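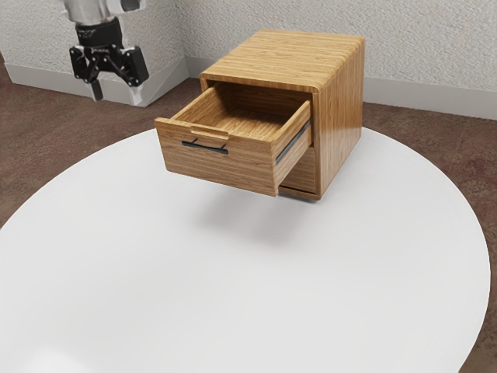 **tenitz65**
Stand Simulation, 24.10.2025: Die obere Schublade steht etwa halb offen, der Greifer hängt links hinten. Gezählt habe ich 76 Läufe. Nächste Woche will ich in der Werkstatt an den echten Schrank.

**Nazmiye Güler**
Sagt mir wenig. Der Schrank scheint über der Platte zu schweben, was taugen da die Kontaktkräfte?

**tenitz65**
Optik – für die Reibung in der Schiene egal.

**bralidano**
Sehe ich anders. Meine echte Schiene klemmt, sobald man schräg am Griff zieht.

**Nazmiye Güler**
Eben. Miss erst mal mit der Federwaage nach.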